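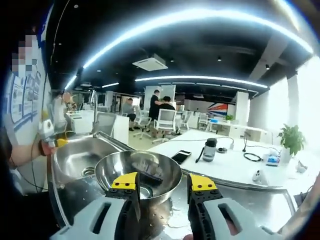 The shift log at Mirkel had 16 fields, and the kitchen technician filled in all of them before noon. Field one was the station number. Field two was the object class. She had worked the line at the Nedow canteen until September, when the canteen closed and its prep work went to the Cunex cell downstairs. Her new contract covered the same sink skills at the same hourly rate. The yellow fingertips opened around the steel bowl, the dark thing lay slantwise in the bottom of it, and the counter was wet. Field nine asked for surface condition. She entered WET.

The quota was 300 accepted grasps per shift. A grasp was accepted if the software found no hesitation in it. At the canteen she had hesitated often. She would lift a bowl, notice the weight was wrong, set it down and look. The software marked this as a fault and returned the record in red.

By three o'clock she had 83 rejections. The supervisor from Kariuki pulled a chair over and read through them.

"You stop before contact," he said.

"I'm checking it."

"Checking what?"

She considered the question. There was no field for it. She wrote a sentence in the comment box, which held 52 characters, and the sentence did not fit. She shortened it to "rim slippery, felt first" and submitted.

The next morning the form had 17 fields. The last one was labeled PAUSE, with a drop-down menu. The menu had two values, JUSTIFIED and OTHER. The quota had not been changed. She selected JUSTIFIED, closed the fingers on the rim, and started the count.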